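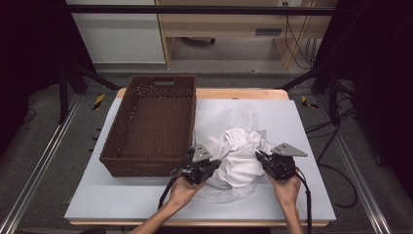
# Bericht über den Besuch des Murko-Kollegs in Astotholm

Im April besuchte eine Delegation unseres Studienausschusses das Murko-Kolleg in Astotholm. Anlass war der Tag der offenen Tür des Studiengangs Literatur und Kreatives Schreiben, an dem Vertretungen der Partnereinrichtungen auf Einladung der Kollegleitung teilnehmen konnten. Der vorliegende Bericht richtet sich an die Mitglieder des Ausschusses und an die Fachbereiche, die eine Kooperation erwägen.

## Empfang und Studienaufbau

Die Begrüßung fand um 9.30 Uhr im Lesesaal des Hauptgebäudes statt. Das Kolleg zählt derzeit 180 Studierende, die überwiegend in den angrenzenden Wohnhäusern untergebracht sind. Der Bachelorstudiengang verbindet literaturgeschichtliche Seminare mit Schreibwerkstätten, die vom ersten Semester an verpflichtend sind. Zum Abschluss wird eine eigenständige Textsammlung oder eine Übersetzung mit Kommentar vorgelegt. Auf Nachfrage wurde bestätigt, dass beide Formen gleich gewichtet werden; die Wahl ist bis zum Ende des fünften Semesters zu treffen.

Am Vormittag konnte die Delegation zwei Lehrveranstaltungen beiwohnen. Im Seminar zur Reiseprosa wurde über den Umgang mit Gesprächsnotizen diskutiert, insbesondere über die Frage, wann eine sinngemäße Wiedergabe als solche kenntlich zu machen ist. Die anschließende Werkstatt galt dem kurzen Porträt. Die Textbesprechungen verliefen sachlich, zeitweise allerdings so knapp, dass Gäste ohne Kenntnis der Vorlagen nur schwer folgen konnten. Ein Reader lag nicht aus.

## Das Archiv Sulosska

Nach der Mittagspause folgte eine Führung durch das Archiv Sulosska, das dem Kolleg seit seiner Neuordnung organisatorisch angegliedert ist. Es verwahrt 2575 Einheiten, darunter Briefwechsel, Tagebücher und mündlich erhobene Lebensberichte aus der Küstenregion. Die Tonaufnahmen sind bislang nur zum Teil verschriftlicht. Studierende können diese Arbeit als Praktikum übernehmen und erhalten dafür 4 Leistungspunkte.

Für externe Forschende gelten gesonderte Nutzungsbedingungen. Anträge sind schriftlich einzureichen, und Lebensberichte mit Sperrvermerk bleiben auch im Rahmen von Kooperationen unzugänglich. Die Findmittel liegen bisher ausschließlich in der Landessprache vor – ein Umstand, der bei der Planung von Gastaufenthalten zu berücksichtigen ist.

## Förderung durch die Pillai-Stiftung

Am Nachmittag stellte die Pillai-Stiftung ihr Stipendienprogramm vor. Gefördert werden Studierende, die neben dem Studium ein gemeinnütziges Vorhaben im Ausland betreuen. Die Auswahl erfolgt in zwei Stufen, zunächst anhand einer Schriftprobe und anschließend in einem Gespräch. Bewerbungen aus Partnereinrichtungen sind künftig zugelassen, sofern ein Aufenthalt von mindestens einem Semester in Astotholm nachgewiesen wird. Offen blieb, ob die Reisekosten in voller Höhe erstattet werden.

## Weiteres Vorgehen

Das Kolleg hat zugesagt, den Entwurf einer Austauschvereinbarung zu übersenden. Die Fachbereiche werden gebeten, ihren Bedarf an Gastplätzen bis zur nächsten Sitzung mitzuteilen und anzugeben, ob ein Interesse an Archivpraktika besteht. Das Modulhandbuch sowie die Nutzungsordnung des Archivs können in der Geschäftsstelle eingesehen werden.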